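手持夹爪连续使用后两指开合不对称、指垫打滑，应按何种顺序检修？

阅读时间：7 分钟

【问题】

本单位 Flolinley 工作组现有手持夹爪两台，用于室内桌面物品抓取的示教采集，操作对象以水果、蔬菜等形状近圆的物品为主。两台夹爪均为双指连杆结构，指面装有蓝色带纹理的软质指垫，关节处以银色螺钉作为转轴固定，线缆由机身引出后接至采集主机。设备自八月投入使用，至今累计运行 23 个工作班次，期间仅作表面擦拭，未进行过拆检。

近期出现以下三种情况，现提请各位同行指导：

一、甲号夹爪松开扳机后，左指回位较右指略慢，静止时两指张开角度目测不一致，需要再轻扣一次扳机方可恢复。

二、两台夹爪夹持表皮光滑的小型番茄时偶有滑脱，夹持猕猴桃、橘子则未见异常。

三、软件读取的开合量在完全张开时不归于同一数值，重新上电后有时恢复，有时不恢复。

检查场地为一间居室，小桌置于床尾，铺有桌布，桌上摆放大小不等的果蔬。我组已对甲号夹爪作初步检查，将其置于完全张开状态，两指向内对准一只大橙，从操作者一侧观察左右连杆及指垫的相对位置。 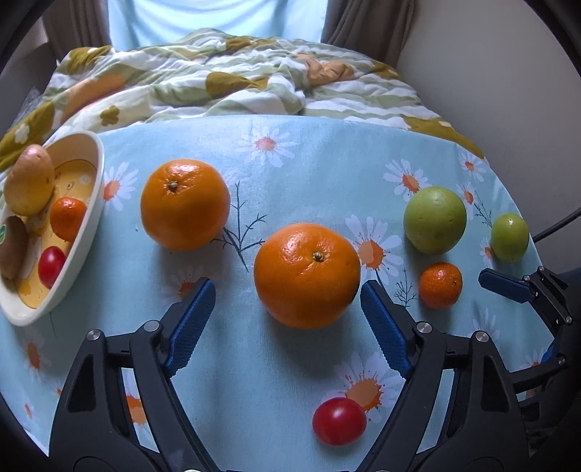
组内另有意见认为，张开状态的目视检查意义有限，连杆间隙在空载时往往不显现，须在夹持负载下反复开合方能判断；并建议在未查明原因之前，暂不调整任何转轴螺钉，以免将两处问题混为一处。该意见已记录在案，但对于负载检查采用何种物品、夹持多久、合格标准如何确定，组内尚无定论。

另，我组手头仅有 Grollelis 提供的一份简易保养页，内容限于清洁与存放，未涉及转轴松紧及零位标定。厂方技术支持已去函，暂未答复。请问上述三种情况是否同源，检修应以何者为先？是否必须返厂？

【回答一】（已采纳）

所述三种情况未必同源，建议分开处理，顺序为先机械、后指垫、末标定。标定置于最后的理由十分简单：凡机械部分有所变动，此前的零位即告作废。以下意见依据同类双指连杆夹爪的一般维护经验，具体力矩与允差应以所用设备的正式手册为准。

1. 检修前准备

断开线缆，取下电源，等待指示灯熄灭。两台夹爪须分别编号，螺钉、垫片按左指、右指分格存放，不得混用。检修前应就每处转轴螺钉的初始位置做划线标记，划线须同时跨越螺钉头与连杆表面，日后复查时以划线是否错位判断有无松动。

提问中提到八月投入使用以来未作拆检。就使用强度而言，该间隔偏长，建议今后每 7 个班次检查一次划线。

2. 转轴与连杆

空载缓慢开合，手指轻按连杆外侧，感受有无卡点。回位较慢的一侧，常见原因有二：转轴处积存果皮蜡质、纤维或灰尘；或该侧螺钉过紧。先清洁，后判断松紧，次序不可颠倒。

清洁以无绒布蘸少量异丙醇擦拭转轴外缘即可，不建议向连杆缝隙内喷涂多用途润滑剂。此类润滑剂易迁移至指垫，将直接引起提问中的第二种情况。如确需润滑，可用牙签尖蘸取极少量干性润滑脂，点于转轴端面，开合十余次后将溢出部分擦净。

清洁后若仍有阻滞，可将该侧螺钉退回极小角度再试。退回后如出现指尖左右晃动，表明已过松，应恢复原位，并检查轴套是否磨损。轴套磨损不宜自行修复，须更换。

3. 负载检查

贵组所记录的意见基本成立，空载检查与负载检查应当都做。负载物品不必专门购置，但宜选取外形稳定、表皮粗糙、不易压伤者作为首选。未完全成熟的猕猴桃较为合适：外形呈椭圆，竖直夹持时两侧指垫均有较长的接触线，指垫是否平行、是否一侧先行接触，易于辨认。熟软的果实不宜使用，受压变形后会掩盖指垫的偏斜。

夹持后保持静止，观察螺钉划线、指垫边缘及两指受力后的位置，随后缓慢松开，重复 3 次。若每次均为同侧先接触，属机械偏差；若先接触的一侧不固定，多为操作者手腕姿态所致，不必拆机。 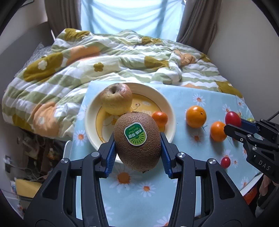
Edik 在本条回答下追问：两台夹爪同时在桌面上作业时，另一台的线缆牵拉是否足以造成开合读数漂移，抑或只会影响机身姿态？

现一并答复。线缆牵拉通常首先影响机身姿态，但如果受力点恰在接头处，接触不良同样会使读数跳变，其表现与零位漂移十分接近。区分方法为：夹爪固定不动，扳机不动，由另一人轻轻拨动线缆靠近机身的一段，同时观察读数。读数随之变化者，属接头或线缆问题，应更换线缆后再行标定。读数不变者，可排除此项。双机作业时，线缆应各自留出松弛的弧段，并避免从对方夹爪的活动范围内穿过。

4. 指垫

小型番茄滑脱而猕猴桃不滑脱，首先应怀疑指垫表面状态。番茄表皮光滑，接触面积小，指垫纹理一旦被糖分、蜡质或油脂填平，便最先在此类物品上表现出来。

处理方法：以温水加少量中性洗涤剂，用软毛刷沿纹理方向刷洗，清水擦净，自然晾干。严禁使用热风枪，亦不得将指垫置于窗台暴晒。指垫能否拆下清洗，取决于固定方式；如为粘接，请在原位清洁，并注意勿使水流入连杆。

晾干后检查纹理棱线。棱线局部变平，或指垫边缘与指体脱开者，应成对更换。仅换一侧会造成两指摩擦不一致，夹持时物品将向旧垫一侧转动，采集数据中会出现不必要的姿态偏差。

5. 零位标定

上述各项完成后，接通线缆，预热至读数稳定，再进行标定。完全张开与完全闭合两个端点均须记录，不可只标定其中之一。标定时扳机应由自然回弹到达端点，不可用手向外推指。外推所得的张开值大于实际使用中的张开值，这正是不少单位“上电后有时归零、有时不归零”的来源。

标定完成后，应返回实际桌面进行复核。将夹爪移至桌沿上方，自然张开，使单个小番茄处于两指之间的前方，先不夹取，读取张开值；其后夹取、松开，再次读取。复核时另一台夹爪应同时在位，由另一名操作者握持，以使线缆走向、站位与正式采集一致。 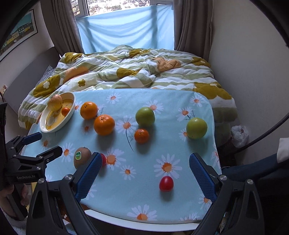
两次张开值之差在手册允差之内，即可恢复使用。如超出允差，应返回第 2 项重新检查回位较慢的一侧，不建议以软件偏移量进行补偿。补偿后读数虽然一致，回位迟滞依旧存在，且会随转轴污染的加重而变化，后续排查将更加困难。

复核记录应至少包括：夹爪编号、班次、操作者、张开与闭合端点读数、指垫更换情况、划线有无错位。记录随采集数据一并归档，便于日后对异常片段进行追溯。

6. 是否返厂

以下情形建议停用并返厂：轴套可见磨损；连杆有裂纹或弯曲；更换线缆后读数仍无规律跳变；螺钉孔滑牙。除此以外，清洁、指垫更换与标定均可由使用单位自行完成。尚在保修期内的设备，退动转轴螺钉之前应先取得厂方书面同意，否则可能影响保修。

【回答二】

我处遇到过同样的问题，把螺钉全部拧紧之后就好了，可以先试一下。另外桌布太滑也会有影响，建议换掉。

　　评论：全部拧紧不可取，回位会更慢，且失去了判断松动的基准，请以采纳回答为准。至于桌布，物品在夹持前滑移与夹持后滑脱是两个问题，提问所述为后者。

　　评论回复：已知悉。我处设备型号不同，仅供参考。

【回答三】

采纳回答较为完整，现就日常管理补充数点，供 Flolinley 工作组参考。我单位 Zakharchenko 项目亦使用手持夹爪开展居室环境下的采集，条件与提问所述接近。

其一，清洁安排在每班结束时，勿留至次日。果汁干结后需要反复刷洗，指垫纹理的磨耗有相当一部分来自刷洗本身，与抓取并无关系。

其二，夹爪存放时应处于自然张开状态，两指之间不夹任何物品。我单位曾有一台长期以闭合状态入盒，指垫相互压合，取出后纹理出现压痕，一段时间内读数亦偏小。

其三，用于检查的果蔬与用于采集的果蔬应当分开。反复夹持后的番茄表皮会有细小破损，破损处渗出的汁液又会污染指垫，如此往复，容易误判为指垫老化。检查用番茄每次更换，用后不再放回盘中。

其四，关于零位标定的频次，我单位的做法是每次更换指垫或松动螺钉后必做，平时每班开始前只作张开值核对，用时大约 3 分钟。核对不合格方才重新标定。频繁标定会使各班数据的基准不一致，反而不利于后期处理。

其五，两台夹爪左右手固定使用，不轮换。转轴磨损与操作者用力方向有关，轮换之后难以判断是哪一侧的问题。对这一条，同行中有不同看法，有单位主张定期轮换以使磨损均匀，请结合自身情况决定。

【提问者补充】

感谢各位答复。现将处理结果反馈如下。

甲号夹爪左侧转轴外缘清出少量纤维，清洁后回位恢复正常，未松动任何螺钉。两台夹爪的指垫均已按所述方法刷洗，小型番茄滑脱的次数明显减少，其中乙号夹爪一侧指垫边缘略有翘起，已申请成对更换，到货前仅用于练习。

读数问题经拨动线缆测试，甲号无变化，乙号有变化，判断为接头接触不良，更换线缆后已重新标定。甲号重新标定后，连续多次上电，张开值均在允差之内。

保养页已在 Grollelis 版本的基础上增补划线检查与张开值核对两项，自下一班次起执行。厂方答复收到后，如有与本页不一致之处，再行更正。本问题可以标记为已解决。

联系本站 | 版权声明：页面内容版权归各发布单位所有 | 返回顶部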